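Chapter 7

Friction: why things stay where you put them

When I was at school I was told that friction was a nuisance. It wore out brake pads, it heated up machines, it wasted energy, and the sooner an engineer got rid of it the better. I believed this for years. Then one December I tried to walk down the hill to the bus in Plarville after a night of freezing rain, wearing the wrong shoes, and I came round to the view that friction is one of the best things that ever happened to us.

I went down twice before the postbox. The hill hadn't got any steeper overnight and I hadn't got any heavier. All that had changed was the thin layer between my soles and the pavement, and without a decent grip there I couldn't start, couldn't stop and couldn't turn. Have a think about that before you read on, and try to list the things you've done since breakfast that would have gone wrong on a day with no friction at all. Doing up a button counts. So does sitting on a chair that slopes a bit.

In the last chapter we dealt with forces that push straight into a surface - your weight pressing on the floor, a ladder leaning on a wall - and we called the push that comes back the normal force. We'll need it again here, so if it's gone hazy, go back to page 436 and do the first two problems. I'll wait.

Friction acts along the surface, at right angles to the normal force, and it always works against sliding. It comes in two sorts. Static friction is what you get while two surfaces are gripping each other and haven't moved yet. Kinetic friction is what you get once they're sliding. You already know the difference in your arms, even if you've never had words for it. Shove a heavy wardrobe and nothing happens, shove harder and still nothing happens, then it suddenly lurches off and is easier to keep going than it was to start.

What puzzles people (it puzzled me!) is that static friction isn't one fixed amount. Push the wardrobe with 43 newtons and the floor pushes back with 43 newtons. Push harder and the floor matches you, right up to a limit, and at that limit it gives way. Most of the mistakes I mark come from students who work out the limit and then use it everywhere, even for a box that's sitting quietly on a level floor with nothing pushing it sideways. The friction on that box is zero. Please write that in the margin if it's your own copy.

Holding things is the same business turned on its side. When you pick up a glass, your fingers press inwards and friction acts upwards, and the second of these has to balance the weight. Squeeze harder and you raise the limit. Put washing-up liquid on the glass and you lower it, and you'll find yourself squeezing without having decided to. Ribs and ridges come into the story too, on tyres, on boot soles and on the pads of things made for gripping, and we'll get to them after we've sorted out the simple case of flat, dry surfaces.
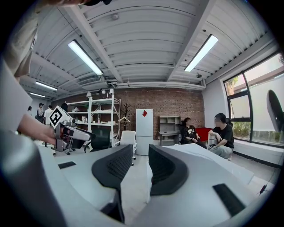
7.1 Rough, smooth and sticky

Ask anyone why sandpaper grips and glass doesn't, and they'll say that one is rough and the other is smooth. It's a fair start, but it doesn't take you all that far. Two very smooth, very clean pieces of metal can be surprisingly hard to slide over one another, and a rubber sole grips a polished floor perfectly well.

Under a good microscope even a smooth surface looks like a range of hills. Lay one on top of another and they touch only at the peaks, over a tiny part of the area you'd measure with a ruler. Press harder and the peaks squash, so more of the surface is really in contact, and the friction goes up. That's the idea behind the rule we'll use for the rest of the chapter: the greatest possible static friction equals the normal force multiplied by a number called the coefficient of static friction.

Before we put any figures in, get a hardback book, a coin and a rubber. Put the coin and the rubber side by side on the cover and lift one edge slowly until something slides. Note which goes first, then do it again with a second coin stacked on the first - and write down what you expect before you tilt.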